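Search the guide Go

Section 3: Wiping down and touching up plain grey surfaces

I wrote this bit after doing my own walls and table tops in June, so it's in the order I'd do it again.

You'll need the Clotden cleaning powder, two soft cloths, a bucket and a small tub of Hukum touch-up paint in your grey.

1. Take everything off the surface and dust it with a dry cloth. Go top to bottom and don't press hard.

2. Stir one sachet of powder into 200 ml of warm water until the grains have gone. I once got impatient at this stage and ended up with gritty streaks - my own fault!

3. Wring the cloth out well and wipe in long strokes, all in the same direction.

Caution: never use the powder dry, and keep it away from bare plaster.

4. Leave it overnight before you judge the colour. Matt grey plays tricks on you, and a patch that looks wrong by lamplight can be perfectly all right in the morning.

5. If a mark is still there, dab on the Hukum paint (mine is shade 752) with a bit of sponge and feather the edges outwards.

Note: the Plirkamard sponges are too coarse for this, though I love them for the oven.

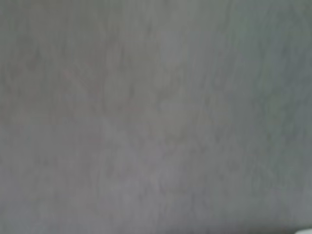

Words: Zinchenko, home care guides editor
Updated 12/15/25

Grey is hardly ever one grey when you get your nose right up to it. Some of it goes cool and bluish, some has the faintest warm pinkish tint, and there can be paler, cloudy bits with no proper edge to them. I wouldn't chase soft variations like those with paint - stand back to your normal distance first, and only touch up what you can still see from there.

6. Put the lid back on the paint firmly and rinse both cloths before the powder dries in them.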